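Koubek Wedding Guest Book App, two months in

We used the Koubek app for our reception at the Fulmont in May. It collects guests' photos and messages through a code on each table, then builds a shared album. The basic plan covers nine albums, and ours ended up with 536 uploads.

Sign-in was quick. Video was slower, and two clips never finished loading. Sosness has a similar app with better captions but no private mode, and we wanted the family ceremony kept off Instagram. 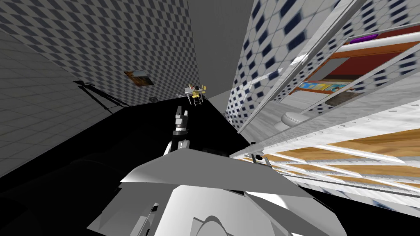 Album covers are the weak spot. You get a fixed crop and no straighten tool, so a strongly tilted view with leaning walls stays that way. Four stars.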